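Neighborhood Newsletter, June
Borrowing tables and chairs from the Faltcombe hall

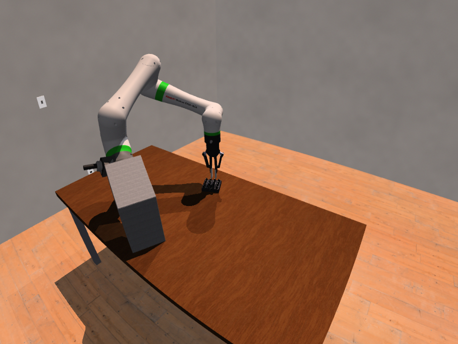 What you can borrow

The hall in Faltcombe has furniture that residents may take home for a few days, for a birthday, a yard sale or a family meal. Many people who moved here in the last year did not know this, and I was one of them. When my parents came to visit with all my cousins, we ate in two groups, one after the other, and the second group got cold soup. Afterward my neighbor told me that I could have borrowed everything for almost nothing.

There are 40 folding chairs and a good number of long tables. The tables are heavier than they look. Two adults can carry one, but the stairs at the back door are narrow, so please use the side door on Windthorpe Road. There is also a box of tablecloths. They are clean but not ironed, and a few have old wine stains, which you can hide under a bread basket.

How to reserve

Write your name, your phone number and the days you need in the green book at the hall office. The office opens at 9 in the morning and closes at noon. It is not possible to reserve by phone, because in the past two families were promised the same chairs for the same weekend, and this was not pleasant for anyone.

The deposit is 2 dollars for each chair. You receive it back when the chairs return. Tables have no deposit, but we ask you to wipe them before you bring them back. Please do not use the strong lemon cleaner. It leaves a sticky layer and the next person's paper plates stay on the table when they try to lift them.

Transport

The chairs fit in a normal car if you fold down the back seats. I could put twelve in mine, with some patience. For the tables you need a van or a pickup truck. The Rebelo bakery has a van which they sometimes lend in the afternoon, when the deliveries are finished. Ask kindly and return it with a full tank.

If you live on Tredow Lane, remember that the road is closed at the lower end until the water pipe is repaired. You must come in from the top, and turning a van there is difficult. My advice is to drive in backward from the beginning.

Repairs and new chairs

Last winter we collected 375 dollars at the soup evening. With this money we bought new rubber feet for all the chairs, so they do not scratch your floor anymore. If one rubber foot is lost, please tell the office and they will give you another one from the drawer.

Several readers have asked for small chairs for children. At the moment we have none. If your children have grown and you have small chairs in the basement, the hall would be very happy to take them, also with scratches or old stickers. You can leave them inside the side door during office hours.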